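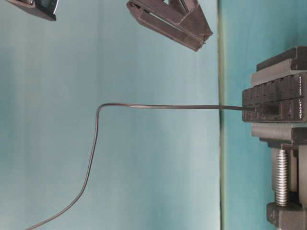

**Porham Workshop Services, Equipment and Fittings Team**

The gallery records fittings in use on the benches at Porham. It is maintained for staff and visiting users who need to identify an item before requesting one from stores. Entries were last reviewed on 2025-02-20.

### Clamped USB hub

Black USB 3.0 hub marked VEMONT, with two rows of ports and slots along its face. The hub is held edge-on between the jaws of a black clamp, with a threaded screw and swivel pad below.

Stores holds 18 clamps for loan, and each may be kept for up to 30 days. Requests should quote the bench number and be sent to Miyuki Kubo. Hubs are issued separately and must be returned with their cables. Entries for the Wollham benches will be added in August.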